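On me demande souvent si la démonstration à la main « marche mieux » que la téléopération. Je ne sais pas répondre à ça, et je me méfie des gens qui savent. Je peux en revanche expliquer comment enregistrer des démonstrations à deux pinces portatives sans remplir un disque de séquences inutilisables. La méthode vient en partie de Nusrat Swati, qui a monté le protocole chez Illmont ; les réserves sont de moi.

## Avant de commencer

Il vous faut deux pinces tenues à la main, chacune avec sa caméra, une assiette, des fruits, et une consigne qui tient en une phrase. La nôtre : « prendre un fruit dans l'assiette et le poser à côté ». Si votre consigne contient le mot « ranger », réécrivez-la. J'ai vu deux opérateurs de bonne foi ranger la même assiette de façons si différentes que le modèle n'a rien pu en tirer.

Côté fruits, ne cherchez pas l'uniformité. Une série filmée avec des oranges calibrées donne de très jolies courbes, et une pince qui échoue sur la première prune. Mélangez les tailles, gardez des fruits tachés, laissez-en sous film plastique. Le film est une plaie : il brille, il glisse, il plisse sous les patins. Raison de plus pour en mettre dès la première session.

## Étape 1 : l'approche

1. Ouvrez franchement la pince avant d'entrer au-dessus de l'assiette. Les opérateurs pressés l'ouvrent en descendant, et le modèle apprend à descendre fermé.
2. Amenez les deux patins de part et d'autre du fruit visé, sans toucher ses voisins.
3. Marquez un arrêt bref, mâchoires ouvertes, avant de serrer. La documentation de Florov le déconseille au nom de la fluidité. J'ai essayé les deux et je garde l'arrêt, qui facilite beaucoup le découpage des séquences.
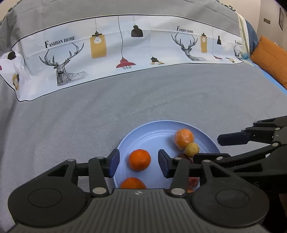

4. Serrez lentement. Un fruit qui roule au contact, c'est une démonstration à refaire, même si vous le rattrapez avec élégance.

## Étape 2 : la seconde main

Deux pinces, c'est deux fois plus d'occasions de se gêner. La règle adoptée chez Illmont est simple : une main travaille, l'autre attend ou maintient. Elle m'a d'abord paru scolaire. Puis j'ai relu un lot de 600 démonstrations enregistrées sans elle, et j'en ai jeté presque tout ce qui impliquait un croisement.

Quelques consignes à donner à l'opérateur :

- Décidez à voix haute quelle pince prend le fruit, puis tenez-vous-y.
- Faites entrer la seconde pince par le côté, jamais par-dessus la première.
- Quand un fruit est coincé entre deux autres, laissez-le et prenez-en un plus dégagé. Les extractions héroïques se filment à part, avec leur propre consigne.
- Surveillez le poignet plus que les doigts. Un bras de robot n'a pas votre souplesse, et une torsion qui ne vous coûte rien peut être hors de sa portée.

Ce dernier point est celui que les brochures passent sous silence. La démonstration à la main est rapide parce qu'elle vous laisse faire des gestes que la machine ne pourra peut-être pas reproduire.
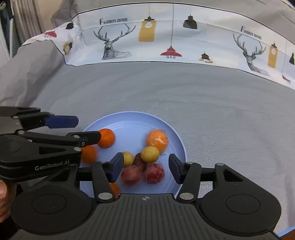 La téléopération a le défaut inverse. Tout ce que vous enregistrez est faisable par le robot, puisque c'est lui qui l'exécute, mais vous travaillez lentement et avec des hésitations qui finissent dans les données. Chez Litwood, on m'a présenté un poste de pilotage superbe ; au bout de 20 minutes j'avais mal aux épaules et 4 prises correctes. Je ne condamne pas l'outil. Je dis qu'il faut l'essayer soi-même avant de signer.

## Étape 3 : trier

Regardez les séquences le jour même, tant que l'opérateur se souvient de ce qu'il voulait faire. Je supprime :

- les prises où le fruit visé change en cours de route ;
- celles où la pince masque entièrement le fruit dans les deux vues ;
- celles où l'on voit que l'opérateur regarde ailleurs que ce que voit sa caméra (on le devine au tremblement de la descente).

Je garde les ratés francs dans un dossier séparé. L'outil de Barreto propose de les étiqueter automatiquement. Sur un petit lot de contrôle, il s'est trompé 17 fois, surtout avec les fruits emballés, et je continue donc à le faire à la main.

Avant de lancer un gros entraînement, faites rejouer quelques trajectoires par le bras, à vide et à vitesse réduite. S'il se bloque sur une rotation, retournez à l'étape 2 et corrigez le geste avant d'enregistrer le lot suivant.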